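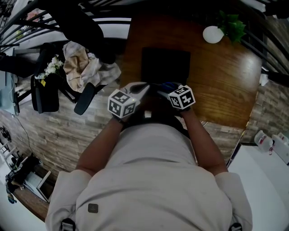 At the wooden table, white gloves on.

2024-02-12

Damp reading in the back bedroom down again this morning. Wall 4, the chimney breast, is still the worst of them, but the lower section no longer darkens the blotting paper when I hold it there for a minute. Relative humidity in the room was 63 per cent at eight o'clock with the window shut and the heating off. I have left the window on the second notch since then.

Scraped the last of the vinyl paint off the alcove. It came away in sheets where the plaster behind had been wet and had to be picked off in crumbs where it had stayed dry. The lime underneath is sound apart from a hollow patch beside the old gas pipe. I tapped round it, marked the edge in pencil and cut it back to the brick. The brick is soft, orange and full of salt. Brushed it down dry and bagged the dust.

Rang Hinville about the lime putty. The price is now 205 for the full order, delivery included, and they want the drive clear for the pallet. I asked whether the tubs had been outside over the frosts and was told they had been under cover. I will open one before signing.

Paint is still not settled. Yareli Becerra sent two sample pots, Viltden and Distemum. 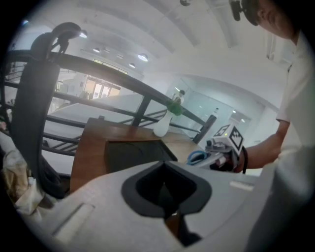 Viltden goes on more evenly but drags at the second coat, and the brush marks stay. Distemum is thinner, needs a damp wall and dries several shades lighter than it looks in the pot. It also rubs off slightly on a dark sleeve. I put both on the same bit of old plaster by the door, two coats each, and will look again in daylight tomorrow. Leaning towards Distemum for the walls and leaving the ceiling alone until June.

Found the builder's bill from 2000 in the blue folder. It lists "chimney capped, vent fitted". The cap is there. There is no vent in that room, nor any sign of a filled hole on either side of the breast. Need to ask Cervantes for a price to cut one in, low down, before any new plaster goes on.

Soaked the brushes. Shoulder sore from the ladder. Buy more blotting paper and a finer sieve.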